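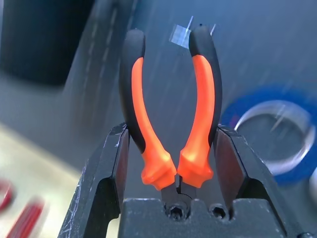 Thread: Budgeting for a second robot – grippers first or a whole new unit?

benchwarmer_mc
Hi all, long-time reader here and finally asking for help. We run one two-armed robot at a tool bench, doing pick and put-back work off a pegboard (pliers, scissors, screwdrivers, the usual hand tools). I have to hand in a spending plan for November and I keep going back and forth on it. Kisorero quoted us 2000 per gripper for the next size up, and Stikero wants 922 for a set of replacement fingers with pads. Part of me says buy the fingers, keep what we have, and save toward a second robot. The other part says I'll be back asking for grippers in the spring anyway! What would you do?
– Muireann Coughlan
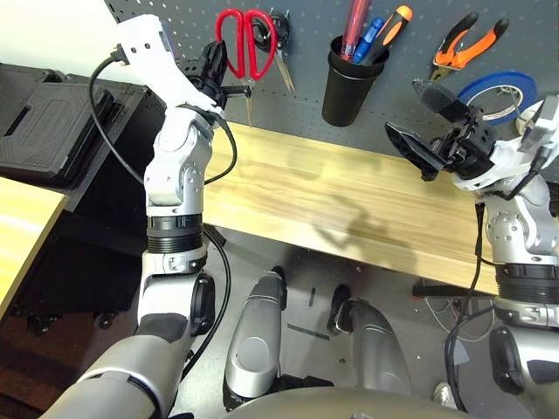
Our bench, both arms up at the pegboard.

Tretix_fan40
Nice setup, and thanks for putting real prices in, so few people do. I'd go for the fingers, no question. We run ours for 8 months before the faces get too scratched up for my liking, and a spare set in the drawer has saved us more than once. Please don't forget shipping, though – ours added 40 and I had to go back and beg for it.

c_costello
I'm going to disagree a little, and I say this as someone who made the cheap choice first. Fingers are fine if your tools stay the same. Pliers with fat curved handles are one thing, and small scissors are another, and then somebody wants you to handle a plug with a cable on it and the cable pulls every which way. I'd ask for one new gripper, put it on one arm, and run the old one on the other for a while so you can compare. You'd learn more from that than from any quote.
Cathal Costello

benchwarmer_mc
Cathal, the plug is exactly what keeps me up at night, so you've got my attention. Would you worry about having two different grippers on the same robot? Our programs treat left and right pretty much alike.

c_costello
It's a nuisance, I won't lie. Budget a week of somebody's time for it and you'll be okay.

Tretix_fan40
A week! It took us a lot longer than that, and labor never shows up in these plans. Still say fingers.

moriarty_shop
Jumping in to say ask for money for the bench too. We bought the Moriarty unit and had nothing left for cable covers, shelving or a second pegboard, and I was embarrassed how long we lived with cords on the floor. It's small money next to a robot, but it has to be on the page or you won't get it.

benchwarmer_mc
Good point, adding a line for that now. I think I'm leaning toward one gripper plus one set of fingers, and pushing the second robot out a year. Will post the final sheet once it's signed, in case it helps the next person.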